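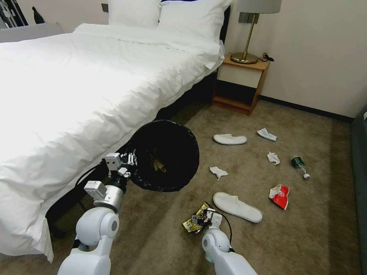
Re: [tatach-discuss] Floor pickup in guest rooms, is it a solved chore?

From: Jolien Vanhove
To: tatach-discuss
Time: 4:45 pm

Sándor Szűcs wrote:

> I read the May notes from the Cronin group and I think the list is being
> too generous. Picking trash off a carpet is the easiest job in a hotel
> room. The objects are light, nothing is fragile, and the target is a bin
> with a wide opening. If a two-armed machine needs several minutes for
> that, I don't see how anyone can talk about making beds.
>
> Two questions. Why does one arm spend the whole job holding the bin? And
> has anyone separated grasp failures from decision failures? A missed
> wrapper and a slipper in the trash are different problems, and the notes
> put both in one column.
>
> Sándor

Both are fair questions. I'll take the bin first.

An empty wastebasket weighs very little. If the right hand comes down on the rim with a tissue stuck to one finger, the bin slides or tips. Early on we ran the task at Edum with the bin standing free, and most of the lost time went into finding it again and setting it upright. Clamping the rim with the left gripper fixes the position, and tilting it toward the work side gives the right arm a lower release point. The cost is obvious: one arm is out of use for picking. On a floor with this density of items I would still pay it.

A person does much the same thing, carrying the bin in one hand and picking with the other. The difference is in speed and in how little attention the person gives it.

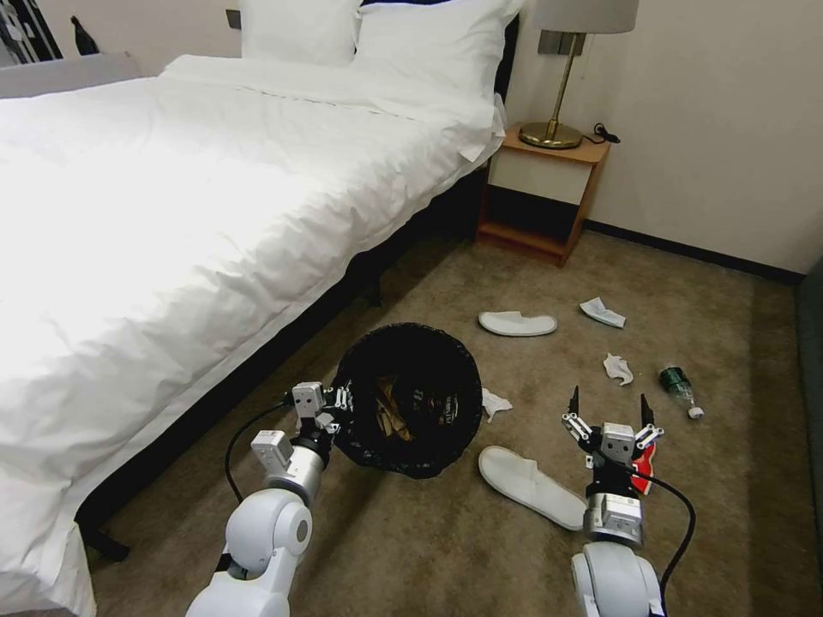 Bedside floor task: left gripper at the bin rim, right gripper open, slippers and tissues on the carpet.

On the second question, you are right about the column. I went back through our own log and split it by hand. The log has 416 pick attempts on the bedside floor layout. I sorted every failure into one of 3 classes:

1. Grasp. The fingers close on carpet, or the object slips out during the lift. Crumpled tissue is the worst case. It compresses, the fingers reach their closing limit, and the gripper reports a hold it doesn't have.

2. Release. The object reaches the bin and stays on a fingertip. Thin snack wrappers do this more than anything else. Opening the gripper wider helps a little; touching the inside of the rim on the way out helps more.

3. Decision. The machine picks the wrong thing or leaves the right one.

Grasp is the largest class by a wide margin. Decision is the smallest, but I would not rank it last in importance. A disposable slipper on the floor is a good test. It is white, soft and cheap, and it lies among white tissues. Whether it should go in the bin depends on whether the guest has checked out, and the pixels don't contain that information. Housekeeping staff get it from the room sheet. Our setup gets it from a flag the operator sets before the run, and with the flag set wrong the arm will carry out the wrong job very neatly. I count that as a failure of the system even when the log says success.

The same goes for bottles. An empty one is trash in most rooms and recycling in some. A half-full one may belong to a guest who is coming back.

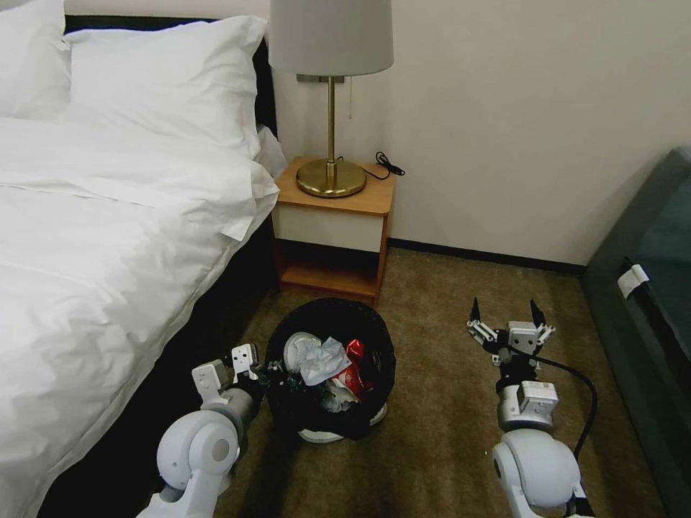
As for time, our limit is 300 seconds per floor. Past that the run is stopped and scored as is. I know the Humach people use no limit and report completion only, so their numbers and ours should not be put in the same table, which somebody did on this list last month. If anyone wants to compare, please use items binned per minute with the bin held, and state who set the slipper flag.

On your wider point, Sándor, I don't agree that trash pickup is a lower step on the same ladder as bed making. The duvet is a large deformable object with a known goal state. The floor is a set of small objects with an unknown goal state. A machine could become decent at one and remain poor at the other. Our arms have never been asked to make a bed, and I have no estimate to offer.

My answer to the subject line is: partly. With the bin held, the flag correct and the trash in the open, I would let it run with someone in the hallway. Items under the edge of the bed are outside our test layout, and I would send a person for those.

I can post the split log as plain text if there is interest. It needs cleaning up first, as the class 2 entries before the gripper pads were changed are labeled inconsistently.

Jolien

_______________________________________________
tatach-discuss mailing list
To unsubscribe, send a message with the word "unsubscribe" in the subject line.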